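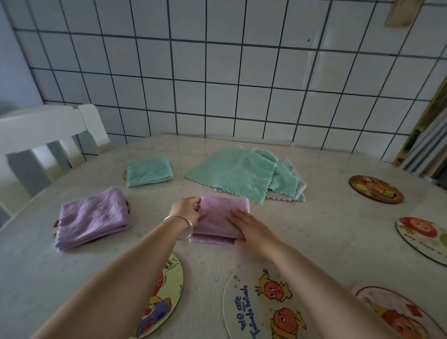
Search products, manuals and parts Search

Fjeld Head-Mounted Demonstration Kit

The Fjeld kit is supplied by Voltamthorpe to laboratories and integrators who teach manipulation tasks by hand. The operator wears the recording unit and carries out the task at an ordinary table, with bare hands and at a normal working pace. Each recording is then converted in the Hestutus software into a demonstration that a two-arm system can be trained on.

Folding small microfiber cloths is the reference task delivered with every kit. It was chosen for its difficulty. Cloth changes shape under the fingers, a zigzag or scalloped edge is hard to locate, and one hand must often hold the fabric while the other smooths it. The reference set contains 441 demonstrations, recorded on household tables with other small objects left in place.

Recording a task

The operator should begin with both hands in view and keep the forearms low over the table. Jewelry may be worn, provided that the same items are worn for the whole session. A single demonstration may last up to 30 seconds. Longer tasks should be divided at a natural pause, such as the moment a finished cloth is set aside.
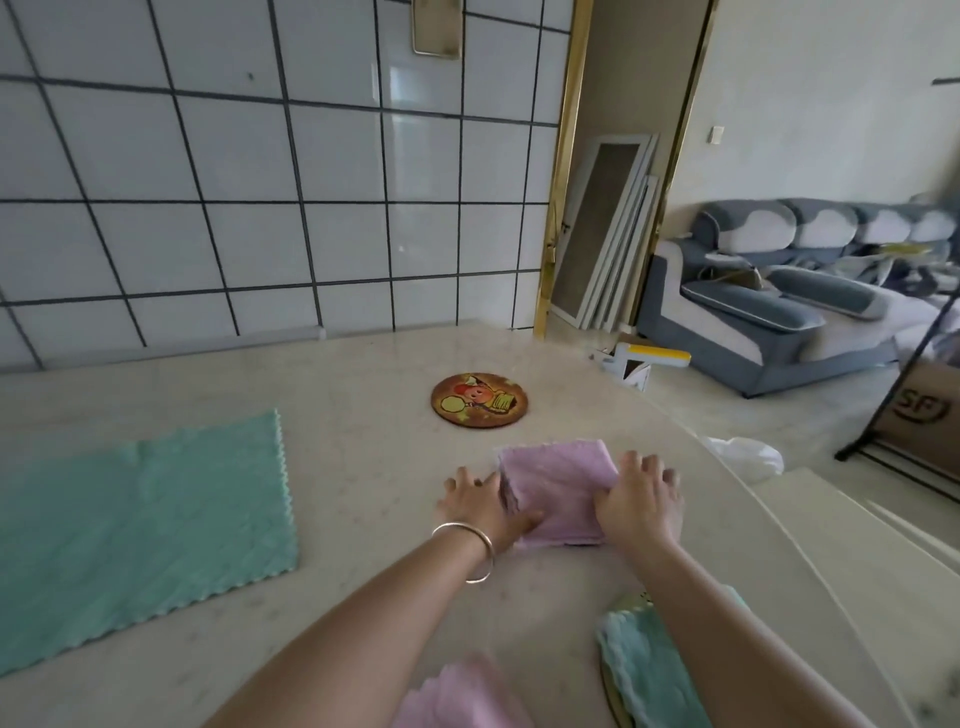

Riet Declercq wrote to us that her operators folded too carefully during the first sessions, and that the trained policy copied their hesitation. She now asks them to practice each fold until it is dull, and only then starts recording.

The product team supports this practice and has added a warm-up mode to the current software. Warm-up takes are kept apart from the training set and may be deleted at any time.

Hand demonstration and remote control

Fjeld may be used alone or together with the Fluma remote control station. Hand demonstrations are quick to collect and suit tasks in which the order of steps matters most. Remote control is slower, but it records the commands sent to the robot itself -- grip closure included. Customers working with soft goods commonly start with the first method

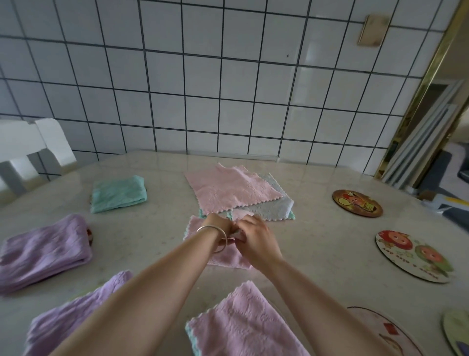
and add a smaller number of Fluma sessions once the folding sequence has settled. Both kinds of recording open in the same project and share one set of task labels.

Supplied with the kit

Recording unit with adjustable headband
2 rechargeable batteries and charger
Hestutus license for one workstation
Reference task set, cloth folding
Printed operator guide

Order number: Fjeld 211

Orders and technical questions should be addressed to Bram Stevens at Voltamthorpe. Operator training is arranged by Lieven De Bruijn -- the next course is held in August.

Page revised 4 Mar 2018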